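Call for participants: help us write the Filtimer good practice guide
Posted Oct 20, 2026

Gundley is looking for 40 people to argue with a rulebook.

The rulebook is the Filtimer guide, our attempt at good practice for small robot arms that share a bench, a room or a working day with people. The current draft has 340 clauses. Most of them were written by engineers, for engineers, late in the afternoon, and you can tell. Clause 12 uses the word "appropriate" four times and leaves you no wiser about what to do with your hands.

We would like it read, tested and complained about by people who have to live with such rules. Perhaps you run a teaching lab. Perhaps you are the one who gets called over when an arm has stopped halfway through a job and three people are looking at it. Perhaps you have never been near one and would like to be told, in plain words, when it is all right to reach in. All three sorts are wanted, and we are short of the last.

What you would be doing

The work comes in two parts. The first is reading at home: you get one section of the draft, a form with wide margins and two weeks. Mark anything you don't understand, don't believe or wouldn't do. "I would ignore this" is a perfectly good comment and we have a code for it.

The second part is a day at our Holst site, where you will try to follow the rules beside two-armed benches set up for household handling tasks. You won't be asked to program anything. You will be asked to do a start-of-day check, change over the objects, call a stop, and write down what happened so that a stranger could make sense of it. We have found that the last of these is where most good practice goes to die. 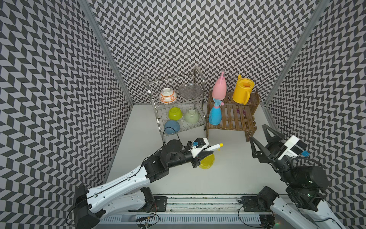
The sections we most want tested are these:

Reaching in. The draft says that no hand goes past the front rail until both arms are stopped and the person at the controls has said so aloud. Everyone agrees with this rule. We'd like to know how long they keep agreeing with it once a bowl needs turning over.

Bottles and other containers. Must a spray bottle be empty, labelled, or both? The draft currently says one thing in section 6 and the other in section 9. Pick a side.

Cables. Eleven clauses, one of them a full page, all amounting to "keep them clear of the joints". We suspect it can be done in three.

Handing over. Who tells the next person that the left arm has been behaving oddly, and where is it written? At present the answer is "Zaris", which is our logbook system and, in practice, a place where notes go to be alone.

Who can apply

Anyone aged 18 or over who can read English comfortably and spend a day partly on their feet. You need no technical background. If you have helped to write a robot safety standard before, you are welcome, but please say so on the form, as we are capping your kind at a quarter of the group.

We can't take current Gundley staff or people who live with them. The staff have had their chance.

What you get

A payment of £100 for the day at Holst, plus travel at standard fare and lunch. The home reading is paid separately at a flat £40. Your name goes in the published guide if you want it there, and stays out if you would sooner not be linked to the page on cables.

Practical matters

Holst has step-free entry and adjustable benches. Closed shoes are required. Long sleeves must be rolled or clipped, and lanyards come off at the door (clause 31, and one of the few we are sure of). Tell us on the form if you need a quiet room, extra breaks or the papers in large print.

Your comments will be stored without your name and kept until the guide is published. You can withdraw at any time before then, and we won't ask why.

To apply, fill in the short form on the Gundley website and quote reference 2526. There is one open question, which asks you to describe a workplace rule you have broken and the reason it was easy to break. Up to a page, please. The September round brought us one answer with footnotes.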